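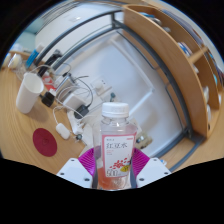
Red bean water (红豆水), the bottled kind, white label with a pink border.

How long does homemade red bean water keep, and why does mine go cloudy?
Posted by Ívar Thoroddsen, 27/11/2020

I have been drinking bottled red bean water at work since March and would like to make it at home. The store near me in Hosthorpe only gets it now and then, and the price has gone up twice.

What I did: rinsed 200 grams of dried adzuki beans, put them in a pot with two liters of water, brought it to a boil and let it simmer for an hour with the lid on. Then I strained it and put it in a glass jug in the fridge. The beans had split by then and the water was thick and brown, more like a thin soup. By the second day there was a layer of sludge on the bottom and it tasted starchy. The bottled kind is thin and pale and you can drink it like cold tea.

Am I using the wrong beans, or cooking them too long? Also, how many days is it safe in the fridge? I would rather not make it every morning.

Molport
The beans are fine. You are cooking them too long. Once the skins split, the starch comes out into the water, and that is your sludge. What you want is the color and flavor from the skins with the beans still whole.

Use fewer beans too. I use a small handful to a liter and a half. Rinse them, then toast them in a dry pan over medium heat until they smell nutty and a few of the skins start to crack. Keep them moving or they scorch on one side, and scorched beans make the whole batch bitter. Add them to boiling water, turn it down right away and leave it at a low simmer for 10 minutes. Turn off the heat, put the lid on and leave it until it is cool enough to handle. Strain through a fine sieve. I don't stir it and I don't press the beans.

Color varies from batch to batch. Older beans seem to give a darker brown and take longer. If yours have been in the cupboard for years, buy a new bag.

Don't throw the beans out. Put them back on with fresh water and cook until soft, then use them in rice or mash them with sugar. They have lost a little flavor but they are still good.

On storage, I go by three days in a closed bottle in the fridge. It has no acid and no preservative in it, so treat it like leftover soup. Cool it quickly – sit the pot in a sink of cold water – and don't leave it out on the counter overnight. If it smells sour or has bubbles, pour it out.

Hermans
just freeze it. ice cube trays, then a bag. I never had a problem with it

Urnari
Agree with Molport on the time. Two things to add.

I skip the toasting and soak the beans overnight, then throw away the soaking water. It comes out milder and a bit pinker. Toasted tastes closer to barley tea. Try both, it only costs you a handful of beans.

A little haze after a day in the fridge is normal even when you do everything right. Let it settle and pour off the top. If it bothers you, run it through a paper coffee filter, but that is slow and you will need to change the filter partway through.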